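Two arms, one bench: cable runs, zeroing and the grippers

8/17/18
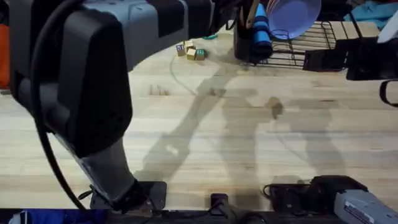 The second arm went live in May and I have written nothing about it since, mainly for want of anything worth reporting. It moved, it stopped when told to, and it disagreed with the first arm over where the table was. Most of that is now sorted, so these are my notes on the three jobs that took the time: the cables, the common zero and the gripper plates. Anyone hoping for software will have to wait for another post.

For those who have not read the earlier entries, the build lives in a shared workshop where I rent a bench by the quarter. Both arms are second-hand. The controllers are Statberg units, bought as a pair from the same clearance, and the grippers are my own design apart from the motors. Hendrik Shabalala has the next bench along and did the machining I could not. Brian Owino wrote the logging script and has asked me to say that the version on my machine is not the current one.

Cables

The external cable on each arm carries power and signal for the gripper. I could have run it inside the housings, and on paper that is the better answer. In practice the inside route goes past two joints with very little clearance, and a fault there means taking off three covers to find it. Outside, I can see the whole length and change it in a few minutes.

The price is that the loop has to be right. A cable that is long enough at full reach will hang low when the arm folds, and one that looks tidy when folded will pull tight at full reach. I started by measuring with the arm stretched out and adding a hand's width. That was wrong. The longest path is not at full reach but with the elbow bent hard and the wrist turned back, and I only found this out when a connector came out of the gripper board halfway through a test.

The method I now use is dull but works:

Put the arm in each of its extreme poses by hand, with the brakes released and somebody holding it up.
Lay a piece of string along the cable route and mark it at both ends each time.
Take the longest result and add enough for the connector and one re-termination.
Fix the cable at the base and at the forearm, and leave the elbow free.

The last step matters more than the rest. I had a clip at the elbow for several weeks and it did nothing except give the cable a sharp place to bend. With the clip gone the loop finds its own shape, and the jacket shows no wear where it used to be scuffed.

Along the front edge of the bench the wiring for both sides shares one run. I kept power and signal apart for most of the length, and they cross once, at a right angle. Before I did this the log showed 135 dropped readings over an evening. Afterwards it showed 4. I would like to claim all of the difference for the crossing, but I also replaced a doubtful connector on the same evening, and I am not going to put it back to find out.

A common zero

Each arm knows where its own base is. Neither knows where the other one is, and a ruler is not good enough when two grippers have to meet over the same block.

My first attempt used the mounting dimensions. I had drawn the bench, I had drilled the holes from the drawing, so the distance between the bases was known. It was known to the accuracy of my drilling, and my drilling is poor. The two arms, both told to go to the same point, stopped visibly apart.

The second attempt used a pointer. Hendrik turned two steel points, one for each arm, ground to a fine tip and held in the gripper by a flat. You drive both tips to the same mark on the bench, note the joint angles, move to another mark and do it again. With 20 marks there is more than enough data to solve for the position and angle of one base relative to the other, and the fit also tells you which marks you rushed. Two of mine were plainly bad. I did them again and the fit settled down.

A few points for anyone doing the same:

Spread the marks out. My first set was bunched in the middle, where both arms are comfortable, and the angle between the bases came out badly.

Vary the height. A set of marks taken only on the table surface leaves the tilt poorly fixed. I stood some of the marks on a block of known thickness.

Approach each mark from the same side. There is some backlash in the wrist, not much, but it is larger than the error I was trying to remove.

Let the arms warm up first. The readings taken in the first quarter of an hour did not match those taken later. I now run a slow exercise routine before I measure anything.

The bench itself also moves. It is a solid wooden top, pleasant to work on and easy to screw things into, and it changes with the weather like any other timber. I checked the zero after a damp week and it had drifted. A steel plate would fix this, and would also cost more than both controllers. For now I repeat the pointer routine when the results start to look odd, and it takes under an hour.

Gripper plates

The original fingers were narrow and rounded. They looked sensible and they were hopeless with anything square: a toy block would turn between them as soon as it was lifted off centre. The present plates are flat and dark, cut on the workshop's small mill, with a thin pad bonded to the inner face.

I tried two pads. The first was a soft foam, sold by Grodetti as a drawer liner. It gripped very well and tore within days. The second is a thin rubber sheet from Nakamura, harder than I would have chosen, and it is still on. It slips slightly on smooth plastic, so cups and bowls need more force than I would like, but on bare wood it holds without trouble.

Closing force is set by motor current. This is crude. Current tells you about the motor and the gearbox before it tells you anything about the object, and on a cold morning the gearbox takes a fair share. I take a reading with the fingers closing on air and subtract it, which removes most of the error. The raw limit I ended up with is 741 on the controller's own scale, which has no unit printed anywhere in the manual. I mention the number only for the benefit of the one reader who wrote to say he has the same model.

The two grippers are meant to be the same and are not. The right one closes slightly faster. I have swapped the motors, the boards and the cables between them, and the difference stays with the gearbox. Brian's script now applies a correction, so in use it does not show, but I would still like to open the gearbox and look. That means a day with the right arm out of service, and I have not found the day.

Test objects

I have been using wooden blocks for almost everything. They are cheap, square and all the same size near enough, and the printed faces make it easy to tell which way up one has been put down. Kitchen things are next: a tumbler, a plastic bowl, a dish rack to stand it in. The rack is a fair test, as the bowl has to go in tilted and the rails leave little room for error. Wire rails also catch the edge of a finger plate, and I have already bent one plate that way and straightened it in the vice.

Handing a block from one arm to the other works when both move slowly. At normal speed the receiving gripper arrives before the giving one has settled, and the block gets pushed. A short wait cures it. I would prefer to detect that the arm has settled and skip the wait when it is not needed, and the joint readings should be good enough to do so now that the dropouts have gone.

Still open

The stop button is wired to both controllers but they do not stop at quite the same time. The gap is small and both do stop. I want it smaller before I raise the speed limit.

The clamp in the middle of the front edge needs a second screw. It has held so far.

I have ordered a longer base cable for the left arm from Undero, with the strain relief moulded on. The delivery date has moved twice. Until it comes I am keeping that arm off the far corner of the bench, where the present cable is at its tightest.

Drawings for the plates and the steel points will go up once I have corrected them to match what Hendrik made, as he changed two dimensions on the points and was right both times.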